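Robot teaching by demonstration

Category: Robotics | Programming methods | Automation
Last edited in January by T. Otora

Teaching by demonstration is a group of methods in which a person shows a robot a task instead of writing out its motions as code. The recorded motions are replayed directly or used to train a control policy. Two forms are in common use: hand guiding, in which the operator moves the arm itself, and teleoperation, in which the arm follows a separate input device.

Hand guiding

In hand guiding the joint motors are set to offset the weight of the arm, and the operator pushes the tool along the desired path. Joint angles are logged throughout. The method needs little equipment, but the operator's hands may block the cameras, and contact forces are hard to separate from the force of guiding.

Teleoperation

In teleoperation the operator works a leader arm, a hand controller or a glove. The Orkness leader arm, for example, copies the joint layout of its follower at a smaller scale and sends position commands at 30 Hz. Camera views stay clear of the operator. Delay and the lack of touch feedback are the main drawbacks, and new operators tend to move slowly near fragile parts. 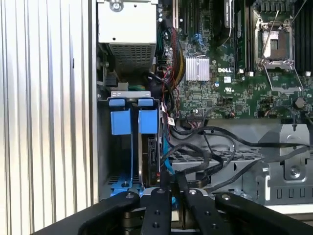

Gripper at the drive bay of an open Dell computer, wrist camera view.

Wrist cameras

A camera mounted at the wrist moves with the tool, so the fingers keep nearly the same place in every image while the workpiece shifts behind them. This helps in enclosed spaces — computer cases, cabinets, engine bays — where a fixed camera is easily blocked. Drive latches, loose cables and socket levers call for different approach angles, and are usually recorded as separate tasks.

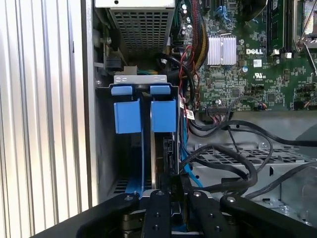 T. Otora

Recording and review

A demonstration is stored as a series of images, joint positions and gripper commands on a shared clock. The Skonum format divides each recording into three phases: approach, contact and retreat. In the Lambrechts procedure, 18 demonstrations are collected for each task and 6 are held back for testing. Recordings with dropped images or clock errors are removed before training.

See also: Leader arm; Motion replay; Compliance control

Contact the editors | Back to top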